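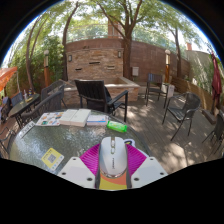
## Clearing tables: where the machines have got to (thread)

**1/** The chore is clearing and wiping a patio table. Most adults do it without thinking. I have been asked often enough whether a machine can take it on yet, so I'll set out what I know in one place.

**2/** Short version: single picks, yes. The whole table, unattended, no.

**3/** We logged 2,184 pick attempts on mixed tabletop items up to October. Boxes and bottles are dull, as they should be. Thin cards lying flat on glass account for most of the failures: 398 of them.

**4/** The trouble with a card is the edge. There is hardly anything to get a finger under. People slide it to the rim and pinch it there. A policy can learn the slide, but it has to know where the rim is, and glass is poor at telling it.

**5/** Textured glass is worse than plain. It throws back sky and leaves in patches, and depth readings wander. Wanting Feng's fix at Prondar was to ignore depth near the surface and come down slowly until contact. It works. It costs 17 seconds a pick.

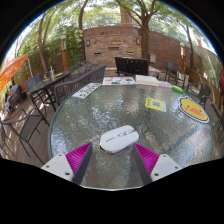
**6/** A mouse is a fair middle case. Rounded sides, smooth shell, low enough that the fingertips have to come in close to the glass. Ribbed soft pads help a good deal. Hard fingers tend to squeeze it out forwards.

**7/** Then there is deciding what goes where. A booklet stays, a used cup goes, a sticker could be either. Faltex sort by a fixed list, which suits a shop floor where the same 236 items come round every day. A garden table has no list.

**8/** Wiping is the easy part, provided the table is already bare. Clenolness have a unit that does flat tops well. It still wants a person to clear them first.

**9/** Chairs are a separate problem. An arm on a wheeled base needs a way in, and chairs get left wherever people got up. The Crenshaw trial spent more time on driving than on picking.

**10/** For anyone buying: ask for the rate per cleared table. Rate per pick flatters everybody, us included. I'll post our per-table numbers once the card failures are re-labelled.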